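Keep the Old Machine One More Year

By Bereket Admasu
Aug 25, 2021

When I moved to Grandberg, my neighbor Gudrun Vik gave me a desktop computer that she had used for a long time. She apologized for it. She said it was old and ugly and that I should throw it away when I could afford a better one. I still use it every day, and I am writing this text on it.

I want to argue for something simple. Most of us replace our computers too early, and we do it for reasons that have little to do with what we need. I write letters, I keep the accounts of a small translation business, and in the evening I watch films with my daughter. None of these tasks has become harder in the last years. A letter is still a letter.

In January the machine became very slow. I went to a shop called Doucette, where a polite young man told me that repair was possible in principle but did not make sense. He offered me a new computer for 900 dollars. I asked him what exactly was broken in the old one. He had not looked, and he did not want to look.

I went home and asked Gudrun. She told me to buy more memory and a new drive, and she lent me a screwdriver. I had never opened a computer before. I was afraid, I admit it, in the same way that I am afraid of the dentist.

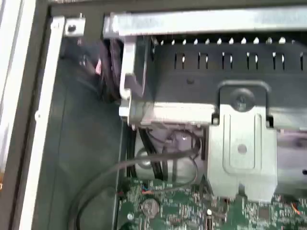 The two parts cost me 270 dollars less than I had feared, and the work took one evening. I made one mistake with a cable and corrected it after reading the manual a second time. Since then the computer starts before I have finished sitting down.

I know the arguments of the other side. A new machine uses less electricity, and a person's time also has a price. Both points are fair. If my work was editing video, I would probably have bought the new one. But the shop did not ask me about my work. It is this missing question that bothers me, more than the price.

There is also the matter of thin laptops with everything glued inside. My cousin has one, and when its battery became weak she was told to replace the whole device. She is a careful person who mends her own coats, and she felt ashamed, as if she had done something wrong. I think the shame belongs to the people who chose the glue.

I would like the stores in our town to write on the price label whether the memory and the battery can be changed by the owner. A yes or a no is sufficient. People can then decide for themselves, and some will still choose the glued one, and that is their right. I would read the label first.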